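This website uses cookies to remember your language. Accept | Settings

Arkau Set-up Guide
Section 6: Recording the examples

1. Put the toy kitchen pieces on the white table. Leave free space near the colander for the fingers.
2. Wait for the blue light on the arm before you touch the leader handle.
3. Type the task name, for example "colander". Use the same spelling every time.
4. Press Record, do the task slowly, press Stop.
5. Repeat until you have 80 good examples – 100 is better.

Note: change the positions of the pieces between examples, also the colander.

Caution: keep your hands off the table while Record is on.

Views of the table and from the wrist:

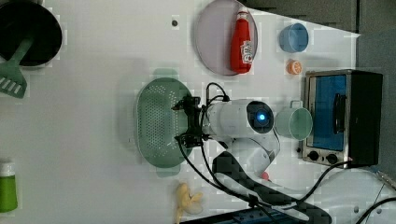
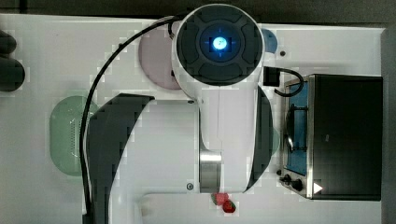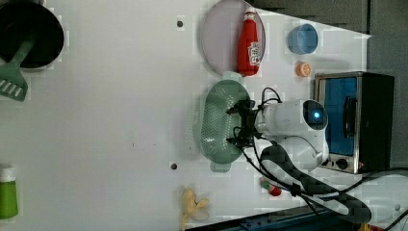
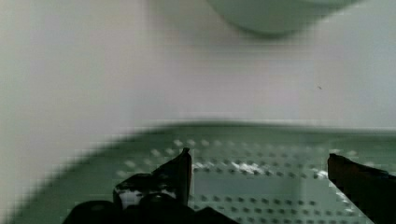
6. Delete each example where you stopped in the middle. The training program does not find them alone.
7. Copy the folder to the Katinville disk before you switch off.

Related
Section 5: Fixing the wrist camera
Section 7: Starting the training

Last updated: July, by Leilani Mahmoud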